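Nassar Open Forum > Media and Public Trust > Official statements and how we read them
Topic: The Cluleo water notice and the question of belief
Replies: 6

northbank_reader
Members of this section will be aware that the town of Cluleo issued a water notice in August, withdrew it the same evening, and later stated that the first notice had been sent in error. The full report runs to 11 pages and has been posted at the town office. I have read it twice. It gives the number of households contacted as 1,716 and does not explain why the remaining homes on the same supply line were left out.
I wish to ask a broader question. When a public body corrects itself in this manner, at what point is a resident entitled to stop giving it the benefit of the doubt? I ask members to keep to the subject and to state clearly what they know and what they suspect.

Harrow_Lane
I would draw a different conclusion from the same report. The contact list was taken from the billing system. Homes on shared meters do not appear in that system under separate names. A poor list explains the gap, and the town should be criticized for keeping a poor list. I see no grounds for going further.
I would also note that the correction was issued within hours. A body intending to deceive its residents would have had little reason to issue one.

quietwitness
With respect to the previous member, a quick correction can serve more than one purpose. Residents were told at 4 p.m. to boil their water and told before 9 p.m. that there had never been a problem. Most went to bed satisfied. The test results for that day were requested by several households and have not been released.
My concern is with the habit of mind this produces. People are asked to be alarmed and then asked to forget they were alarmed. After enough repetitions they no longer examine either request. I have observed this in my own family, and I do not exempt myself.

Moderator 2
A reminder that section rule four applies. Members may question the conduct of an office. They may not accuse individual employees of a crime without a document to support the claim. One post has been removed and its author has been informed.

Harrow_Lane
I accept that the test results should be released. On that point quietwitness and I agree. I do not accept that the delay proves anything. The testing was done by Clomico under contract, and the contract allows a period for review before results are made public. That clause may be unwise, but it was approved in an open meeting which very few of us attended.

pliltent_archive
I maintain the Pliltent archive, which collects public notices and the corrections made to them. The archive holds a little over 2,000 notices from this county. Of these, 843 were later changed in some way. The great majority of the changes concern dates, street names and telephone numbers. A smaller group, which I have not yet finished sorting, concerns the substance of the notice.
I offer these figures without a theory attached. I began the archive in the belief that the changes would show a pattern of concealment. What I have found so far is mostly carelessness, with a few cases I cannot account for. I continue to hold my original suspicion, though with less confidence than before.

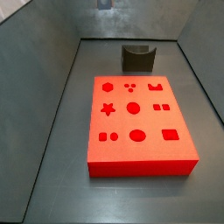 The difficulty lies in deciding where a given correction belongs. A notice may be changed in its wording and keep its meaning, or a single word may be replaced and the whole instruction reversed. I have sorted certain notices three times and placed them differently on each occasion. Members who wish to assist with the sorting may send a message through the forum. I would ask that volunteers include at least one person who trusts the town office and one who does not.

quietwitness
I would be willing to assist, on the understanding that I belong to the second group. I would ask that the unexplained cases be posted in full, with both versions side by side, so that readers may judge for themselves.
I must register one disagreement. Carelessness on this scale is itself a matter of public concern. An office that changes so many of its own statements has a duty to tell residents how it checks them beforehand — and I have never seen such a procedure published.

northbank_reader
I thank members for their replies. I have written to the town office to request the August test results and a copy of any checking procedure now in use. Harrow_Lane has kindly reviewed the wording of the letter, and two sentences were softened at that member's request. I did not agree with the second change but have let it stand.
Any answer received will be posted in this topic without edits.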